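3.2 Counter layout and the placement of water-related items

The second part of the survey dealt with the stretch of counter on which drinking water is drawn, treated and heated. In the Brasthorpe households this stretch was usually short and closed off by a wall at one end. It carried more items per unit of length than any other surface in the kitchen, including the cooking area. For coding purposes we call it the water zone. Its limits were set by the outermost item that residents reported using for drinking water, for hot drinks, or for cleaning the vessels used for either.

Items in the water zone were assigned to one of 2 classes. Fixed items are those tied to a supply line, a drain or a wall outlet that residents did not expect to move in ordinary use. Treatment units, wall taps and larger appliances fall in this class. Free items are bottles, tubs, dry-goods containers, brushes and similar articles. Kettles were difficult to place under this scheme. They draw power from an outlet but are lifted several times a day, and the coding manual (Nilsuwan, Appendix B) treats them as free items with a fixed base position. Of the 1788 placements recorded across all kitchens, 918 fell inside the water zone.

Fixed items determined where free items could go. Where a treatment unit stood against the back wall, the area directly in front of its panel was kept open in most kitchens so that the controls could be reached, and free items collected to the side. The same pattern was found in the Zadunby flats, although counters there were deeper and a second row of containers was often possible. Cables were a secondary constraint. Residents tended to leave the counter below a hanging cable unoccupied or to place only small bottles there, and few reported having decided on this arrangement.

Brushes and other cleaning utensils had no stable position. In the Cernureck sample they were stored near the sink in the morning and were often found beside the kettle or the treatment unit by evening. The utensil was therefore coded by its position at the time of recording, and its usual storage place was entered in a separate field. Figure 4 gives the layout of a tiled counter coded as high density. 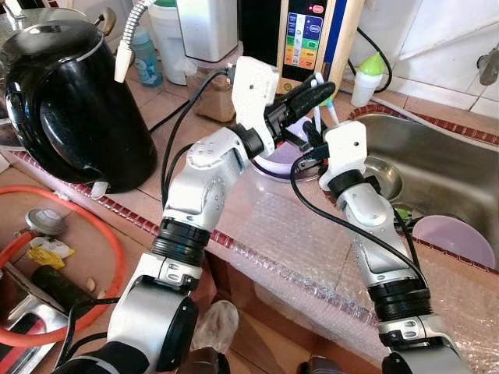
Figure 4. Water zone with kettle, gooseneck hose, bottles and containers, and a water ionizer by the tiled wall. The white-handled, brush-like utensil is held near the front of the ionizer.

In the coding of Figure 4, the ionizer was entered as a fixed item and the kettle as a free item with a base position. The clear container of brown granular material was entered under dry goods. Its contents were not identified further, as the manual does not require it. The small bottle with the green conical cap was assigned to the general bottle category; Nakpan coders had first proposed a separate category for infant feeding articles, but agreement on its use was low and it was dropped in September.

Density scores were computed per kitchen and are reported in Section 4. Scores for kitchens without a treatment unit are listed separately, as the open area in front of the panel has no equivalent in those layouts.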